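**FOR IMMEDIATE RELEASE – October**

## Cleltow launches a green cloth for every kitchen drawer

I've been running Cleltow for long enough to know that cleaning cloths don't usually get a press release. This one does, so bear with me! From this month we're selling the Pirzada, a soft green cloth with zigzag edges, and the first batch of 3000 is boxed up and ready to go.

I've always had a soft spot for a pinked edge. My old dressmaking shears did it on every scrap of cotton in the house, and I wanted that same sawtooth finish on something I'd pick up daily (and it looks cheerful hung over a tap, too). 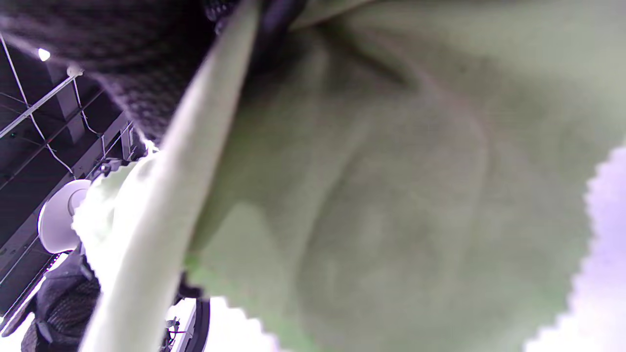 Tekano, the homeware shop that took our trial batch, told us the zigzag was what customers kept picking up to feel, and asked whether we could do a bigger one for windows. We can, and it's coming in spring.

We sent trial cloths to 321 homes over the summer and had 298 forms back, which is a lot of post for a small office. People used them on hobs, bathroom mirrors, bike frames, a piano. Quite a few wanted a loop for hanging, so we're looking at that – no promises yet. A handful said the green was too bright. I'm keeping the green.

Folding is how I get the most out of mine. Fold it in half and in half again, wipe with one face until it's grubby, then turn it over and carry on. When you've run out of clean sides, in the wash it goes, and please leave out the fabric softener.

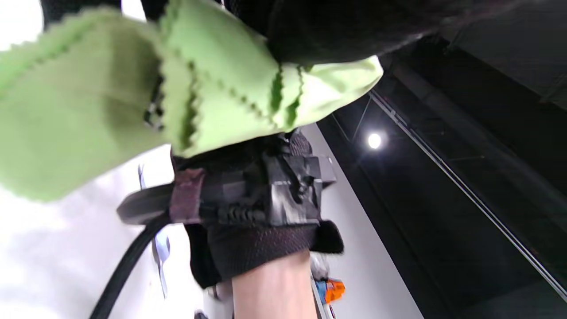 *The Pirzada cloth in green, with pinked edges.*

The Pirzada comes in packs of 2 from Tekano and from our own stall at the Deteck home fair, where we'll be all day Sunday from ten o'clock. Come and say hello, and bring something sticky for us to wipe!

**Press contact:** samples are available on request from the Cleltow press desk, weekdays until four.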